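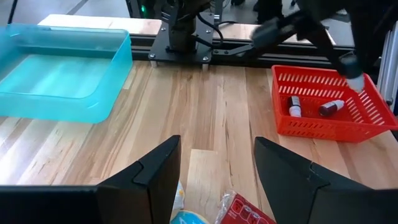 Home Shop Tables Wood Care Samples Contact

Search products… Go

Okitz Hard Wax Oil for Tabletops and Counters

We have tried a lot of finishes on a lot of tables, and Okitz is the one we keep going back to. It's a blend of plant oils and hard waxes that soaks into the top of the wood and cures there, so you still feel the grain when you run a hand over it (and you will, a lot, the first week). Pale woods stay pale, knots keep their color, and there's no thick glossy skin sitting on top.

It comes from Skollberg, a small finish maker whose floor oils we've carried for years. The tabletop version is a bit thicker than the floor oil and has more wax in it. If you've used the floor oil before, go lighter than you think — this one spreads a long way!

What it's good for

Dining tables, desks, kitchen islands, benches, window sills, open shelves. It loves a kitchen table that gets used hard: homework, bread dough, coffee cups, the groceries dumped out before anyone puts them away. Spills wipe up with a damp cloth. A hot pan will still leave a mark, so keep a trivet handy.

It's an indoor finish. For porch furniture, look at our exterior oils.

Choosing a tone

Clear is the one most people want. It warms the wood slightly, about as much as wiping it with a wet rag does. Natural has a touch of white pigment in it and holds back the yellowing you get on pine and ash. Vallejo is a soft honey brown, named after the table we first mixed it for, and it is gorgeous on plain oak. Idico is the dark one, close to walnut, and it needs a careful hand around the end grain, where it soaks in fast.

All four can be mixed with each other. Our own shop counter is half Clear and half Vallejo.

How to put it on

Sand the bare wood to 120 grit, then 150. Don't go much finer, or the oil has trouble getting in. Vacuum, then wipe with a dry cloth.

Stir the can well, right down to the bottom. Work a small amount into the wood with a white pad, going along the planks. Wait 13 minutes, then buff off everything that hasn't soaked in. The surface should feel nearly dry when you're done. Leave it overnight and do a second coat the same way, with even less oil.

Light use is fine the next day. Hold off on water and tablecloths for a week.

Lay used rags flat outdoors to dry, or soak them in water before you throw them out. Oily rags in a pile can catch fire on their own.

Looking after it

Dish soap and water is plenty for daily cleaning. When a spot starts to look dull, usually where somebody's elbows go, scuff it with a gray pad and rub in a few drops of oil. You can fix just that patch and leave the rest of the table alone — this is the part we love most about it.

Sizes

Half-pint can: covers roughly 30 square feet, two coats
Pint can
Quart can
Sample pouch, any tone: one coat on a test board

Item numbers: Clear and Natural are 2752, Vallejo and Idico are 2881. Pick your tone at checkout.

Pads are sold separately. White for putting the oil on, gray for touch-ups.

2,752 likes 30 comments Share

Related: Skollberg Floor Oil Wood Soap Pad Holder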